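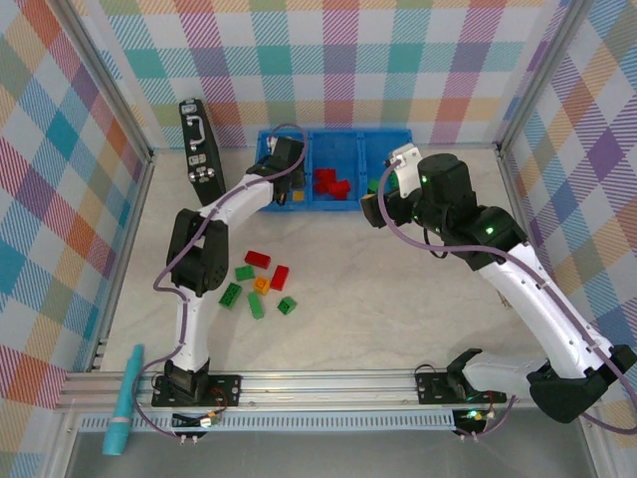

Sorting bins with fixed compartments

Started by tealeaf36, 25 February 2018

tealeaf36
After a divided plastic bin for the craft table, three sections side by side in one piece. I've been using separate tubs and they drift apart every time I reach for something. Has anyone lived with the one-piece sort for long?

Dretia
Had a blue one since January. It stays put at the back of the table and I don't think about it. Three sections is enough if you only sort by type.

bandel_61
I'd stick with separate tubs. With a one-piece bin you can't take a single section to the sink or tip it out without the other two going as well. I went back to tubs after a month.

Dretia
You can scoop out a section by hand. Takes a minute.

bandel_61
Not with 387 beads in it.

Ashworth
Depends what goes in. Buttons and reels, one-piece. Beads and anything you pour, tubs. Put it against the back wall either way — you lose less of the table.

tealeaf36
It's mostly reels and offcuts, so one-piece sounds right. Second question, the wall behind. I'm thinking of a pastel tartan paper, on the diagonal, back and both sides.

Burkau
Diagonal check on three walls is a pain at the corners. Buy an extra roll. Strips of trim down the two back corners will cover a bad join.

bandel_61
Too busy for me behind small bits. I'd have it plain.

Dretia
I like it. A pale marble-look top would calm it down.

tealeaf36
Top is pale already. Going for the tartan, will order an extra roll.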